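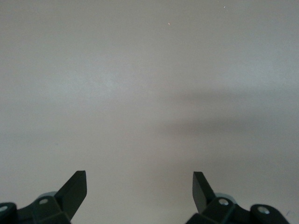

The Marchuk demonstration bench is the one we wheel out for open days, and it is also on sale, in case you get attached. It comes as a table, an arm, a two-finger gripper and a box of blocks in colors chosen by someone with firm opinions about nurseries. Visitors to the Rudivau showroom tend to arrive expecting sparks and welding. What they get first is a pale, plain surface and two dark fingers held wide apart over nothing in particular, which goes on for longer than most people find comfortable. Ustyna Hladun, who runs the visits, calls this the overture. Please don't clap during it.

The gripper

Two blade-style fingers with flat inner faces, fitted as a facing pair. They open to 80 mm and are swapped with a hex key, which is included, along with a second hex key for when the first one goes where hex keys go. The fingertip camera feeds a screen at the visitor side of the bench, so people at the back can watch without leaning on the people at the front.

The peg-and-block set

The standard set has 16 pieces. Toddlers manage this sort of thing between naps, and we have had every joke on the subject already, several of them from Toàn Hầu, who wrote the control software. He then invites the joker to try it with the fingers on manual. Attendance at the second half of the visit is much quieter. 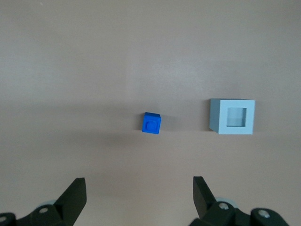
Small blue cube and the light-blue block with the square opening.

You may start the cube wherever you like on the table, within reach. Visitors from Studalska once spent most of a lunch hour nudging it a finger's width at a time, and we now put a kettle on when they call.

In the crate

Bench top and folding frame, arm, gripper, camera, visitor screen, block set, cables, printed guide. Shipping weight is 162 lb. The crate is reusable if you open it from the side marked OPEN and firewood if you don't. Setup takes around 380 words of the guide and two people who are still speaking to each other.

Visits

Demonstrations run mornings from 10 and last as long as the questions do. Groups of up to 16, children welcome, ties inadvisable. Write to Shona McAlister at the Rudivau desk with your group size and anything you'd like to see picked up. She will tell you if it's too big. The Sendness carrying case is sold separately and is out of stock until December.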